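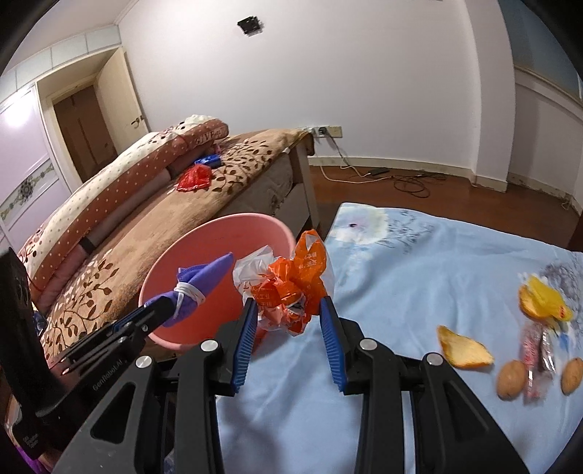
2 min read

Trindik Bin Liners, Small Roll

We've been making the Trindik for small bins since we moved into the Mostau workshop, and it is still the thing people write to us about most. A bin liner! We love that. It fits the round wastebaskets that live beside desks and bathroom sinks, the ones where a kitchen bag flops over the sides and a sandwich bag disappears to the bottom.

The trick is in the collar. Halyna Levchenko, our designer, added a wide band of softer film at the top so the liner folds down over the rim and stays put when you toss something in from across the room (we all do it). The base is star-sealed, so there's no flat seam at the bottom for coffee grounds and pencil shavings to work their way through.

What you get
One roll of 300 liners, no cardboard core
Capacity: 10 liters
Color: milky white or Palma green
Tie: two side flaps, long enough to knot

How to fit one
Tear along the dotted line and give the liner one good shake to open it. Push the base down with your fist, fold the collar over the rim and run a finger around the inside to let the trapped air out. If your basket has a very wide mouth, tie a small knot in the spare film on one side and it will snug right up.

A lot of you reuse shopping bags for this job, and please keep doing it! We do too. The Trindik is for when the drawer of saved bags has run out, or when the handles keep sliding into the bin.

Will it work in a square bin? Yes, up to a point. Fedir Hnatiuk tried it in the square one under the packing bench and the corners pull a little tight, but it holds. For anything bigger, look at the Wemoden, which has the same collar and comes in rolls of 400.

Please don't use these for hot ash or broken glass. The film is thin and meant for paper, tissues, wrappers and the like.

Store the roll somewhere cool and out of the sun. Ours sits in the bottom of the basket itself, under the liner in use, so the next one is always right there.

Orders leave Mostau within 14 days. Palma green is back in stock in November.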